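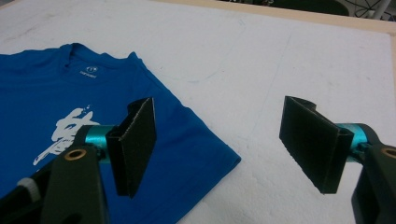
Blue tee on the white board, hand-held gripper, both pads open.

Home | Notebook | Tasks | Parts | Search

October, 4:10 pm

Shirt folding again, and I have to say I enjoyed this one more than the towels! Yanti Siregar took the gripper for most of the afternoon while I sat at the Skurby machine and checked the recordings as they came in. We are at 402 good demos now against the 600 we promised for the first training run, so the end is in sight, more or less.

Yanti has a lovely slow way of closing the pads, and I'd like all of us to copy it (me especially, I snap them shut like a clothespin). Come in low, let the lower tips get near the cloth, then squeeze. I went through my own takes from the morning and threw out 59 of them, mostly for rushing the approach. Painful, but better now than after training.

Still not sure about shirts with a big print on the chest. Prasetyo Hutapea thinks the policy will latch onto the white brushwork and get lost on a plain shirt. I think he may be right, so let's mix in plain ones before we go much further, and some with the collar turned toward the operator too.

The white board is getting scuffed, and there are faint lines on it that look like pencil. I'd rather leave them alone until this batch is finished, so please don't wipe it down halfway through!

To do: charge the spare battery, rename the Tuvwood folder, ask Prasetyo which towel takes he wants kept.

Latuheru Workshop notebook | Contact | © Latuheru | Back to top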